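Riltgate open day – photo gallery

The Riltgate workshop opened its doors on 13 January 2021 for an afternoon of demonstrations. Visitors came in small groups and moved between four benches, spending as long as they liked at each. Most of the work on show was picking up, sorting and putting away small parts, done with grippers held in the hand and worked by a trigger.

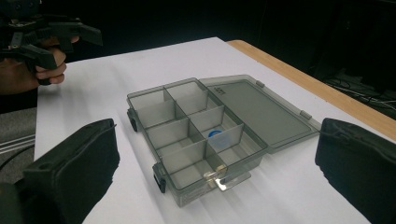 Bench one: sorting into a box

A smoky grey organiser with eight compartments, open on white paper, with a small round blue piece in one of them. The black gripper at the upper left is a hand-held one.

The sorting task is the one Riltgate gives to all new starters. A small part has to be picked up, carried to the box and set down in the right compartment without touching the partitions. Each person had a few tries to get used to the trigger and then a turn at the full task. The compartments are narrow, and most people found the last bit of the movement the hardest. It helps to come in from straight above and let go late.

Staff suggested resting the elbow on the table for the first go. Several visitors preferred to stand.

Why a hand-held gripper

Many of the questions at the first bench were about this, so the answer is repeated for those who were in later groups. The person holding the tool does the job in the way they would normally do it, but with two fingers that open and close like those on a robot arm. The movements are recorded and used later to teach an arm the same job. A person can do far more repeats in an afternoon than an arm can be steered through by remote control, and no arm has to be set up on the bench.

Riltgate has recorded over 900 repeats of the sorting task since October. They vary in speed and in the place the part starts from. Repeats where the part was dropped are kept and marked as such.

Bench two: lids and latches

The second bench was run by Flornel, who make storage boxes and small cases and have been working with Riltgate on opening and closing them. The task was to release a latch, lift the lid and lay it back. Thin lids are awkward for a gripper. They bend when held near the corner, and some slip out before they are fully up.

Flornel brought 19 boxes with different catches. Visitors could try any of them, and a sheet was left out for notes on which were the most difficult. The push-down type got the most complaints. Flornel took the sheet away with them and will send a copy to anyone who left an address.

Bench three: finger pads

Jarman supplied the pads for the day and had a set of samples on the third bench. Softer pads hold a smooth part better but wear quickly. Harder ones last longer and need more care with the trigger. Visitors could swap pads themselves and then go back to the sorting bench to feel the difference. The swap takes 2 minutes with the right screwdriver.

There was also a short talk on cleaning. Dust from cardboard is the main problem, and a damp cloth is enough for most of it. Solvents should be kept away from the soft pads.

Bench four: Grurimance

Grurimance is the program Riltgate uses to look through its recordings. On the fourth bench, visitors could watch a repeat played back slowly, mark the points where the gripper closed and opened, and compare it with another repeat of the same task. Two repeats that look alike at full speed can be quite different when slowed down – one person pauses above the box, another turns the wrist on the way.

The bench was busy all afternoon and the last group had a shorter session than planned. Anyone who missed out can book a place at the next open day by writing to the workshop office.

Notes for the next visit

The next open day will follow the same pattern, with the same four benches and a longer slot for Grurimance. Parking is behind the building and the entrance is at the side. There are steps at the front, but the side door is level. Children are welcome at the first two benches with an adult. Tea and coffee are free, and drinks should be left on the shelf by the door.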